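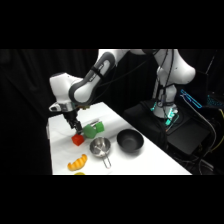 3.2 Objects and table surface

The object set was put together from ordinary household things and children's toys. We wanted items that most adults could name without training, and we wanted at least a few whose names were likely to vary from person to person. The final set has 12 objects. Glenys Ifans and Asif Cheema chose them from a larger pool after a short naming pilot in July, in which any object that drew blank answers was dropped.

Figure 2 shows one of the layouts, with the red cube lying at an angle on the white table surface and other household and toy objects near it. The cube is the simplest item in the set and serves as our reference object. Its color is a bright red that leans toward orange, and its edges are softly rounded. Both properties matter for the naming results in Section 4. In the pilot, people who called it a "cube" and people who called it a "block" gave the same color word in most cases, but the ones who wrote "block" were more likely to mention the rounded edges as well.

The table has a white cover. We tried a gray one first and gave it up after the darker objects became hard to pick out at small sizes. White has its own problem. Under light from above, most of the surface is bright, but the folds in the cover come out slightly gray, and a fold close to an object can be taken for that object's shadow. We did not iron the cover or tape it flat between layouts. Homes have wrinkled tablecloths, and the naming task was meant to carry over to homes. Where a coder was unsure whether a written description referred to a fold or to a shadow, the phrase was marked "surface" and left out of the object counts.

Objects were placed by hand. Each layout was drawn from a list prepared by Letay Shiferaw, which gave the position of each object and whether it should sit square to the table edge or be turned. Turned placements were used more often for objects with flat sides, as a cube set square to the edge tends to be described by its front face alone. Objects were allowed to stand close together but were never stacked.

3.3 Collecting the descriptions

We recruited 500 adults through the Mandura panel. Each was shown a series of layouts and asked to write one sentence about a single marked object, saying what it was and where it was on the table. No word list was given, and spelling was not corrected. After blank and copied answers were removed, 3973 sentences remained.

Two coders, Bushra Tarar and Bushra Minhas, worked through the sentences separately. They marked the noun used for the object, any color word, any word for shape or edge, and the thing used as a landmark. Compound color words such as "reddish orange" were kept whole and counted once. Disagreements were settled by discussion, with the first author present only when a new code was needed.

A hedge of some kind ("sort of," "looks like," "maybe a") appeared in 684 sentences. We kept these. A hedged noun was coded under the noun itself, with a separate flag, so that the naming tables in Section 4 can be read with or without them.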